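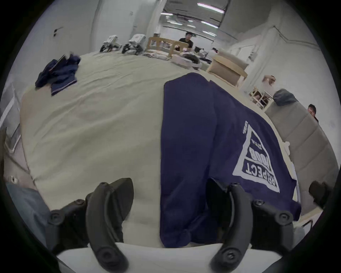 Nadja Zwahlen wants to know what would happen if people simply stopped folding. She put it to me by email after my last column on laundry and household chores, and when I rang her to talk it over she had hardened her position. Folding, she said, is "ironing's little brother", a job handed down by people who had servants to do it, and kept going by people who sell drawers.

I am doubtful about most things said on this subject, hers included. But she has spent 9 years going into other people's homes in Brandthorpe to help them sort out their cupboards, and she charges for it, so I asked her first why anyone should pay.

"They shouldn't, mostly," she said. "I tell them that on the phone. Half of them ring back anyway."

Her method, if it deserves the word, is to throw nearly every method out. She doesn't like the upright roll and she doesn't like the little file of T-shirts standing on edge. She thinks hangers are all right for shirts and a waste of a rail for everything else. What she puts in their place is a shallow box per person, for each sort of thing, with the clothes laid in more or less as they come off the line.

I said that sounded like a floor with sides.

"It is a floor with sides," she said. "What's wrong with that? You can see your socks."

What is wrong with it, to my mind, is creases. I asked about linen trousers and got a long silence. Then she allowed that linen trousers were a different matter, and so were school shirts, and so was anything you would wear to a funeral. By the time we had finished making exceptions there was not a great deal left in the box – vests, pants, pyjamas, the jumper you garden in.
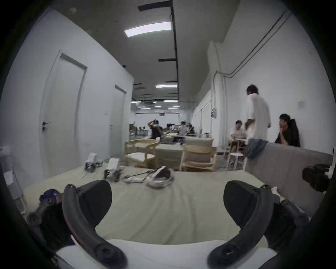

She did have some numbers. One winter she asked her clients to write down how long they spent putting washing away each week, and the average came out at 44 minutes. After a month of boxes it was down to some 9. I asked how many people had kept it up for the whole month. She said she would have to look, and then that the February sheets had gone astray in a house move. I mention this without malice. I have lost plenty of paper myself, but I wouldn't build a way of life on it.

For the other side I went to Abla Twal, who runs the repairs counter at Hamham, the dry cleaner's on Tustberg. She sees what happens to clothes at the far end, and she was not impressed.

"Knitwear in a heap gets pulled," she said. "You go in for one sleeve and you come out with three jumpers. Then they bring it to me with a hole in and say moth. It isn't moth."

Could she tell a folded jumper from an unfolded one, if she weren't told? She thought she could. I pressed her and she thought she could some of the time. She is a fair-minded woman, and she went on to say that the worst damage she sees comes from hangers, which give a heavy cardigan shoulders like a coat rack, and that a badly folded jumper kept under a tall pile for a year is no better off than one in a box. The line along the fold goes thin. She has had coats in with a line you could read by.

So how does she do her own?

"On the bed, on a Sunday, with the radio on," she said. "In half, arms back, in half again. My mother did it like that. I've never thought about it from that day to this."

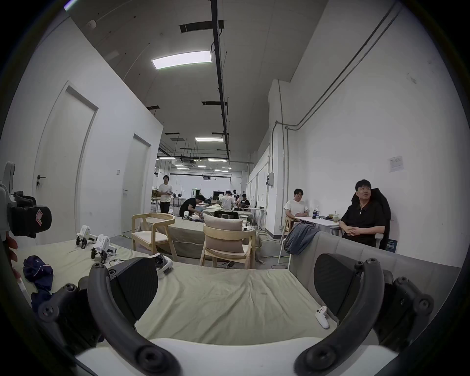 That answer stayed with me longer than anything in the figures. Most of the advice sold on this subject takes a job that people do with half their mind and asks them to do it with the whole of it. There are courses. The cheapest I found, from an outfit called Lemieux, was £46 for an evening, and the full set came to £194, storage boxes not included. I asked for a look at what was taught in the later sessions and was sent a brochure with a great many pale drawers in it and no clothes that had ever been worn by a child.

I read some of the brochure to Zwahlen and she laughed for quite a while. She doesn't sell boxes, to her credit. She tells people to use the lids off old storage tubs or an unwanted drawer with the runners taken off.

"If you're buying something to put your pants in, you've gone wrong somewhere," she said.

On that she and Twal would agree, though they have never met and I suspect would not get on. They agree, too, about towels. Both of them fold towels in thirds. I asked Zwahlen how she squared this with the rest of it, and she said towels were different because they stack. I said jumpers stack. She said not in her house they don't.

I tried the boxes for a fortnight. The socks were a success and are still in there. My shirts were back on the rail by the second Wednesday, and my husband, who was given a box of his own, has been keeping the newspapers in it.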